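Gestern Abend das Nutzerkonto bei Plaleria auf eine neue Mailadresse umgestellt. Kurz die Schritte, falls es jemand braucht.

1/ Einloggen, Profil, dann "Anmeldedaten". Die alte Adresse bleibt drin, bis die neue bestätigt ist.

2/ Der Code kommt per Mail und gilt 9 Minuten. Bei mir lag er im Spam. 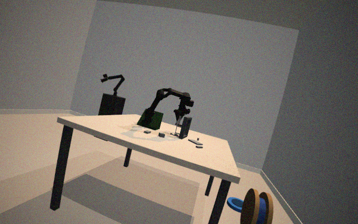 3/ Danach alle Geräte abmelden und mit der neuen Adresse wieder anmelden. Das Passwort bleibt gleich.

4/ Die Rechnungen gingen bei mir noch an die alte Adresse. Ändert man extra unter "Zahlung".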